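4. Small-batch storage and the return of saved seed

4.1 Why the household matters

Most writing on seed saving looks at the big end of the story: the vault, the breeding station, the catalog. We find the small end far more exciting. In the gardens we visited in Firnham and along the Gazi road, a bean variety stays alive when one person remembers to set a few pods aside, dries them, puts them somewhere safe, and finds them again in April. Each of those steps can fail, and the last two fail more often than gardeners expect. When we asked growers what had gone wrong in a poor year, they talked at length about weevils and late rain. Lost packets and missing labels came up only when we asked a second time.

Our survey reached 200 households that had saved seed of at least one vegetable for more than a single season. Beans were the clear favorite, with tomatoes, squash and peppers well behind. That pattern makes sense to anyone who has done it. Beans mostly pollinate themselves, they are big enough to sort by hand, and a handful is enough to plant a short row. They are also lovely to look at, and we heard this from growers so often that we started to write it down as a reason of its own. One woman in Firnham keeps a white pole bean that she describes as a poor cropper with a tough skin. She has grown it for 20 years and has no plan to stop.

4.2 Containers

We expected the choice of container to follow the age of the gardener, with older growers using jars and younger ones using whatever was in the kitchen drawer. It did not work out that way. Paper envelopes, glass jars, cloth sacks and plastic bags turned up in homes of every kind, and many people used two or more of them at once. A common habit was to dry the seed on a tray, move it to paper for a few weeks, and then seal it in plastic for the winter (Figure 4).
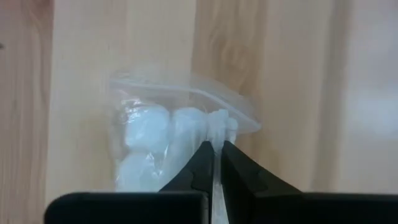
Figure 4. Clear zip-top bag with white contents on a wooden surface.

The two-stage habit deserves more attention than it has had. Seed that goes straight from the tray into a sealed bag may carry enough moisture to mold, and growers who had lost a batch this way were quick to warn us about it. The weeks in paper act as a safety margin for people who have no scale or moisture meter and judge dryness with a thumbnail or their teeth. Hashini Dissanayake, who ran the home visits in Derkeno, began asking growers to show her how they tested a bean. The answers were wonderful. Some bit it, some dropped it on a plate and listened, and one man hit it with a hammer on the back step: if it shattered, it was dry, and if it flattened, it went back on the tray.

Paper has its own weak points. Mice get into it easily, and in damp houses it softens and takes up water from the air. Jars solve both problems but are heavy and take up shelf space, so they tend to be kept for the varieties a household cares about most. We came to read the jars on a shelf as a kind of ranking, and when we tried this idea on the owners, they usually agreed with it and then argued with us over second place.

4.3 Labels and memory

Labeling was the weakest point by far. Many growers wrote only the crop, trusting themselves to remember the variety and the year. For a single packet this works well enough. Trouble starts when a household swaps seed, and the swap meetings at Ploller bring in packets from gardens that the new owner has never seen. Rajitha Howlader followed one bean through four households and found that it had picked up a different name in each. The seed itself looked the same every time - same size, same shape, same faint ridge near the eye - but a written record would have shown four varieties.

We do not see this as a failure of care. A name given by a neighbor tells the next grower who to thank and who to ask, and that may be worth more to her than a catalog name. It does make counting varieties from labels alone a risky business, and earlier totals for the region, ours included, are probably too high. Growing the samples side by side is slow but fair. The first rows went in on a Tuesday, in heavy soil after a wet week, and we were out looking for shoots far sooner than made any sense. Section 5 gives the results of that planting and compares pod color, days to flower, and seed weight across the swapped lines.

Last updated: April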